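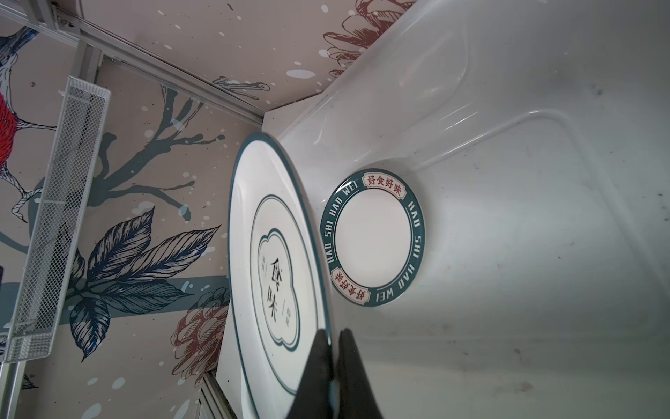

Hard water and the commercial dishwasher

Most complaints about cloudy crockery reach the Trikdale service desk as complaints about detergent. According to the firm's senior service engineer, who has maintained catering equipment for most of a working life, few of them have much to do with detergent.

"The customer has changed brand twice by the time we get the call," the engineer said. "Then they raise the dose. If the film is limescale, a higher dose may hide it for a while, and the bill goes up. The scale is still building on the heating element."

Trikdale looks after undercounter and pass-through machines in canteens, cafes and care homes. We spoke in the workshop in January, during the annual strip-down of a machine returned from a school kitchen. Its wash arms were on the bench with the end caps removed.

Scale forms when water containing dissolved calcium and magnesium is heated. Some of the calcium comes out as carbonate and settles on the hottest surfaces, which in a dishwasher are the boiler element and the tank element. A coated element passes heat to the water more slowly, so the rinse takes longer to reach temperature. Machines with a thermal interlock will hold the cycle until it does. Older machines without one will rinse at whatever temperature they have.

"A long cycle is the first sign, and staff rarely report it," the engineer said. "They get used to it. Ask them how long a rack takes and they give you the figure from the manual."

The first test on any visit is a hardness strip held in the cold feed, then a second strip in water drawn after the softener. If the two match, the softener is doing nothing. In most cases the salt has run out. Less often the resin is exhausted or the bypass valve has been left open after other work.

The Zorley unit fitted at many of Trikdale's sites regenerates by volume, and its counter can be read from the front panel. On the school machine the counter stood at 3259 cycles. The log sheet beside it showed the last salt refill at 2399.

"That gap is too long for that supply," said the engineer. "There was a crust in the salt bin as well. It looks full from the top and there is a hollow underneath. You push a broom handle down through it."

Film on plates can be sorted with a little white vinegar on a cloth. If the mark dissolves, it is scale. If it stays and the surface feels rough, the glaze has probably worn, and no treatment will bring it back. Decoration applied over the glaze fades sooner than decoration beneath it, particularly where the detergent is strong. The engineer advises kitchens to ask the supplier which type they are buying, and to wash one item from a new batch for a month before ordering the rest.

Grey streaks are a separate matter. These are usually metal left by cutlery or by the edge of a worn basket, and they come off with a mild abrasive cream.

For descaling, Trikdale uses an acid product from Brophy, dosed into a tank of clean water with the detergent and rinse aid lines lifted out. The detergent must be flushed through first. Chlorinated detergent and acid give off chlorine gas when mixed, and the workshop keeps the two on opposite sides of the store.

"Read the label, open the door to the yard, wear the goggles," the engineer said. "Run it, drain it, fill it, run it again. Almost 500 litres went through that school machine before I was happy with it."

A Dekley inline filter is fitted ahead of the softener where the supply carries grit. It does not soften the water. The cartridge is changed every 3 months, and the date is written on the housing in marker pen.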